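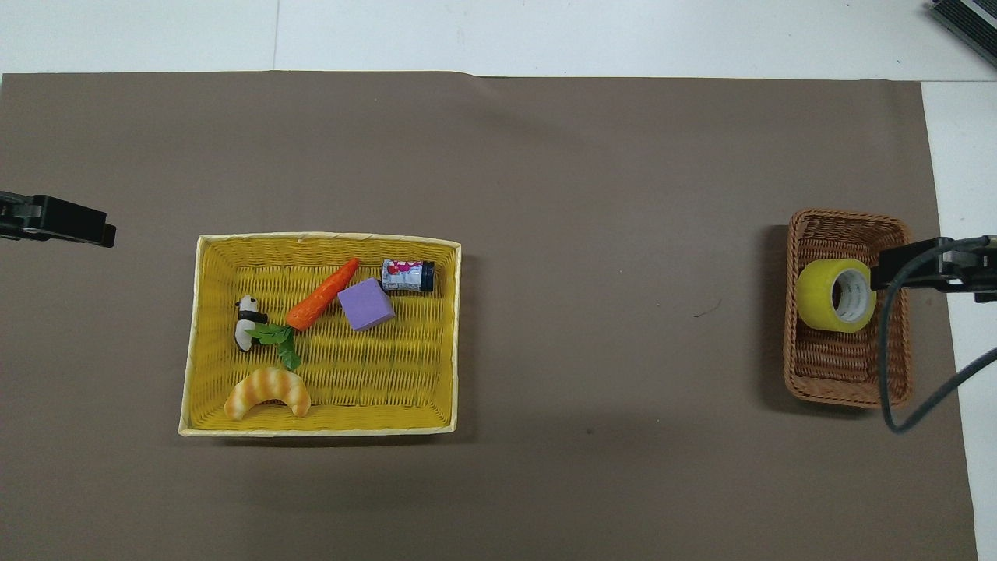 Count observers wanted, Julov municipal election

Every campaign says it wants a clean count. Few of them pay anyone to sit and watch one, so we will.

Hekari is looking for 30 observers to cover the 59 polling places in Julov this December. Each person takes two sites at most and stays at the last one until the tally sheet is signed. Last time the posted total in the Fuchs ward was 1632 and the sheets we copied added up to 1425. We were told it was a typing error. Maybe it was – we would like to see the paper this time.

You should be able to read a tally sheet, write plainly and stay awake past midnight. Party members can't apply, and neither can anyone who has worked for a candidate in the last two elections. If you already know who cheated, please don't write to us.

Pay is modest and comes after your report is in. Training takes one evening. The software firm Zikevance has offered us a free reporting app, but we will use paper forms until someone shows us how the app stores its numbers.

Send one page about yourself, no slogans, to Benedikt Berchtold at the Hekari office by 14/04/2020. References will be called. Late applications go on a waiting list, and we make no promises about it.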